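Hand-held grippers gather bed-making data in ordinary homes

January 2023
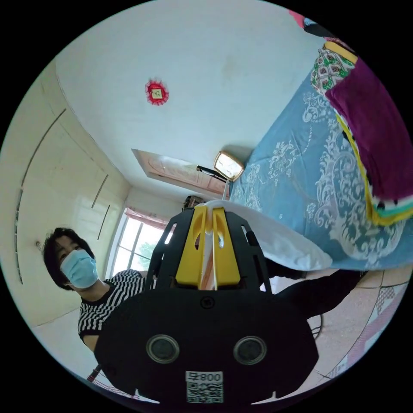

A small research team in Plismont has reported that a robot arm can learn parts of bed making from people who carry a gripper through the job by hand, with no robot present during the recording. The results were posted this week by the household manipulation group at the Tadton laboratory.

The group, led by Ginette Bélanger, recorded 1,000 short demonstrations in lived-in bedrooms. In each one a person works the gripper as if it were their own hand, taking hold of a piece of bedding and moving it where it needs to go. A wide-angle camera on the tool records the motion from the gripper's point of view. The recordings are then used to train a control policy, which runs on an arm fitted with the same type of fingers.

Cloth has long been a hard case for this kind of learning. A mug keeps its shape when it is picked up. A sheet does not, and the same corner can look different every time it is dropped. The team limited the work to four tasks: picking up a loose corner, pulling an edge level with the side of the mattress, laying a pillowcase flat, and folding back the top of a blanket.

Most earlier recordings at Tadton were made on a test bed with plain gray sheets. Policies trained on that set did well on the test bed and poorly almost everywhere else. Patterned bedspreads were the main problem – the policy tended to mistake a printed line for the edge of the cloth and close the fingers on nothing.

"We had a policy that knew one bed very well," Bélanger said. "Put a flowered cover on it and it was lost."

For the new set, the group asked households to leave their rooms as they were. Rutilio Contreras, who planned the sessions, said the operators were told not to clear away blankets, change the covers or adjust the lights. People could stay in the room and move about while recording went on. Each household gave written consent before its footage was used.

Testing took place in five bedrooms that were not part of the training set. The policy trained on the home recordings finished 60 percent of its trials without help. The one trained only on the gray test bed rarely got past the first grasp. When both sets were combined, the result was no better than with the home recordings alone, which the authors say they did not expect and cannot yet explain.

Pulling an edge level was the most reliable task. Folding back a blanket was the least. Thick blankets often slipped out of the fingers partway through, and the policy had not learned to stop and take hold again. Natalia Medrano, who ran the trials, said operators hardly ever dropped a blanket during recording, so the training data had few examples of recovery.

"If the person never makes the mistake, the robot never sees how to fix it," Medrano said. The team now asks operators to let go on purpose in part of each session and pick the cloth up again.

The report also describes a problem with position tracking. The software works out where the gripper is by following fixed features in the room, such as door seams and window frames. When an operator bends low over the mattress, cloth can fill most of the view and the track is lost. Those recordings were thrown out. Fulgencio Orozco, who wrote the tracking code, said the fix so far has been simple – operators begin each take standing up, with the tool pointed across the room, and lower it slowly.

The work has clear limits. All of the trials used one arm on a wheeled base that was parked by hand beside the bed. The arm could reach only the near side, and it did not make a whole bed from start to finish. Speed was not a goal, and the arm took much longer than a person on every task.

Crescencio Chávez of Fusby, a company that builds laundry handling equipment, has read the report and was not involved in the study. He said the collection method interests him more than the success rate. Moving an arm into a bedroom can take most of a morning, he said, and a hand-held tool can be in use minutes after someone opens the door.

The group plans to release the recordings in April, along with the training code and drawings for the finger mounts. Footage that shows faces will be blurred before release. A second round of collection, covering fitted sheets and duvet covers, is due to follow in a new group of homes.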